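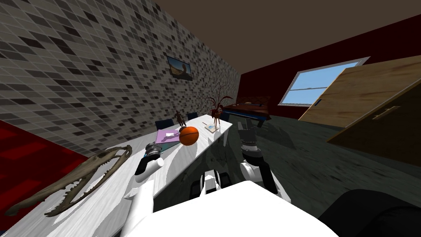

Leonora Macapagal perguntou se o óleo pode ser aplicado sobre um tampo que já foi encerado. Pode, mas só depois de retirar toda a cera; a resposta completa está mais adiante.

Início | Madeiras | Acabamentos | Perguntas frequentes | Contacto

Perguntas frequentes sobre tampos de mesa

Com que frequência devo renovar o óleo?
Numa mesa de refeições usada todos os dias, 2 vezes por ano. Numa secretária, uma vez chega. Se uma gota de água deixar de formar pérola e escurecer a madeira, está na altura.

E se o tampo tiver cera?
Passe um pano com essência de terebintina, no sentido do veio, e mude de pano quando ficar amarelado. Deixe secar de um dia para o outro. Lixe com grão 80 apenas se houver riscos fundos — caso contrário, comece num grão mais fino.

Quanto tempo demora a secar?
O Ultent pede 16 horas entre demãos. Retire o excesso passados 30 minutos, senão fica pegajoso.

Posso usar a mesa logo a seguir?
Para pousar um livro, no dia seguinte. Pratos quentes e toalhas, só ao fim de uma semana.

Como tiro marcas brancas de copos?
Costumam estar no acabamento e não na madeira. Esfregue com um pano macio e um pouco de óleo. Se a marca for preta, a água chegou à fibra e será preciso lixar.

O que faço aos panos usados?
Estenda-os ao ar livre até endurecerem. Amarrotados num balde podem incendiar-se sozinhos.

Fazem tampos por medida?
Sim, na oficina de Floltholm. As encomendas feitas em maio já foram entregues.

Comentários

Besnard: A terebintina resultou, mas o cheiro ficou dias na sala. Abram as janelas.

rita_m: E em folheado, posso lixar com 80?

Praseo: Não, Rita, fura a folha. Grão fino e à mão.

Artigos relacionados
Óleo ou verniz numa bancada de cozinha
Como escolher lixas
Pés de mesa que abanam
Guardar restos de óleo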